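Elin Mostyn
Robotics club, Plondalbridge
26 September 2023

1/ People asked for an update on the box-moving project, so I'm going to do it as a thread and keep each post short. If you only want the results, skip to the middle.

2/ For anyone new: I run the after-school robotics club at Plondalbridge. The older group enters one competition a year. This time it's the Skero Challenge, which has a simulation round first and then a round with real arms for the teams that get through.

3/ The task for the simulation round is simple to write down. A mobile robot with one arm has to find a box on a tiled floor, drive up to it, get hold of it and put it on a marked square. Box size and position change every run. You get 100 runs and your score is the number that finish.

4/ We've called our entry Bakora. It was the name of a village in a story one of the students wrote in primary school and it beat all the other suggestions by a long way. I have stopped trying to make it stand for something.

5/ Team is five students this year. Two on driving and path planning, two on the arm, one on testing and keeping the log. They swap at half term whether they want to or not.

6/ We don't have a fast computer. We have two desktops that the school office was getting rid of, and one of them now has a decent second-hand graphics card in it. The simulator runs on that one. The other is for reading the logs and arguing.

7/ Back in March our first full set of 100 finished with 41 boxes on the square. Most of the failures were driving: the robot stopped too far off, or came in at a corner and then couldn't turn without bumping the box.

8/ The driving pair fixed most of that by adding a halfway stop. The robot drives to a point well short of the box, turns to face one side squarely, then creeps in. It's slow. Speed isn't scored in this round, so slow is fine.

9/ Last set before this weekend's work: 78 out of 100. That would have been enough to qualify last year. I don't know if it will be this year. The organisers don't give the cut-off in advance.

10/ So now we're on the 22 that failed. The testing student sorted them by hand, which took two sessions, and put each one into a pile. I'll go through the piles because they are more useful than the total.

11/ Pile one, four runs: the robot never found the box. In all four it was directly behind the robot at the start and the search turn stopped a few degrees early. That was a single wrong number. Fixed in ten minutes, found in two hours.

12/ Pile two, five runs: it picked the box up and dropped it on the way. The arm was swinging round at full speed as soon as the box left the floor. We now limit the arm speed when the gripper reports that it's holding something.

13/ Pile three, thirteen runs, and this is the one we're stuck on: the robot gets to the box properly, opens the gripper, moves in, and then closes it on nothing or pushes against the side of the box until the clock stops.

14/ The arm pair's first idea was that the gripper was closing too early. They added a delay. No change. Their second idea was that it was closing too late. They took the delay out again. Also no change, as you'd expect.

15/ What sorted out the thinking was to stop reading numbers and step through the wrist camera view one picture at a time. I'd suggested this early on and been told it was boring. It is boring.

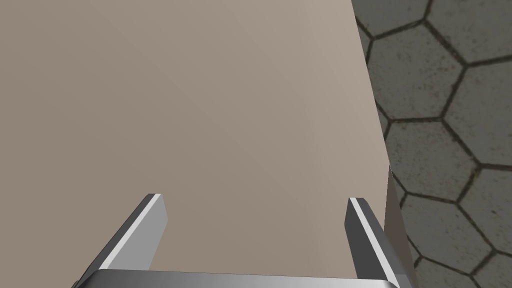 16/ When the robot is that close, the camera has very little to work with. The face of the box is one flat plain colour with no print on it, and the code is looking for edges. With a small box it gets both side edges. With a big one it might get a single edge on the right and nothing on the left.

17/ And our code, when it had only one edge, made up the other. It assumed a default width and worked out a centre from that. So with any box wider than the default it aimed at the wrong place and was quite sure of itself while doing it.

18/ The tiles confused things as well. The floor is hexagons with dark lines between them, and those lines are much stronger than the edge of a beige box. On a few runs the "box edge" it had picked was a join in the floor.

19/ There's a more basic problem, which the youngest member of the team spotted. If the face of the box is wider than the gripper can open, it doesn't matter how well you centre it. You can't grip that face. You have to go round to a narrower side or take hold from above.

20/ We'd all read the rules and we'd all missed that. The rules give a range of box sizes, and the top of the range is wider than our gripper's full opening. It's in the table on the second page. I had printed that table out for them.

21/ The plan as of this afternoon:
Measure the box from the halfway stop, where the whole of it is in view.
Keep that measurement and don't guess again up close.
If the face is too wide, drive round to the next side and measure again.
If both are too wide, try from the top.

22/ The drive-round part is half working. It gets to the second side but comes out a bit crooked about one time in three - the driving pair say that's the arm pair's fault for leaving the arm stretched out, and the arm pair say the opposite. I've asked for a test that would settle it.

23/ For the floor, they're going to use the depth reading as well as the colour. A line between two tiles has the same flat floor on each side of it. The edge of a box has the box on one side and the floor further away on the other. That should be enough to tell them apart.

24/ We're also going to run a lot more practice sets. So far we've done 2,000 or so runs in total, nearly all with medium boxes, which was my mistake. I set the defaults up in the first week and didn't look at them again. The next lot will use the full range in the rules.

25/ Several people asked about the written part. Each team has to hand in a report of up to 4,000 words on how their system works and what went wrong with it. The students write it, I'm allowed to check spelling. The "what went wrong" section is coming along nicely.

26/ One of them wants to put in every failed idea, including the delay that went in and came out again. I've said yes. The judges' notes from last year complained that the reports all read as if everything had worked first time.

27/ On software, since I get asked: use whatever simulator your competition gives you and learn where it keeps its logs before you write any code. We lost the records of our first three sets by not knowing they were overwritten at each restart.

28/ And save the camera pictures, even if it's only one in every ten. They take up space but we could have found pile three in the spring if we'd had them.

29/ Thanks to Palamarchuk, the repair shop by the bus station, for the graphics card at a price a school club can pay, and for fitting it while three teenagers stood there asking questions.

30/ Next session we run the new measuring code on the thirteen bad runs only, same starting positions, and see how many come right. I'd be happy with eight. The team say thirteen.

31/ A few replies have come in while I was typing, so quickly: yes, the club is free. Yes, Year 8 can join, there are four places. No, you don't need to be able to program. Two of this year's team couldn't when they started.

32/ And to the parent who asked about finishing times, it's half past five until the holidays. Please collect from the side gate, the front one is locked at five.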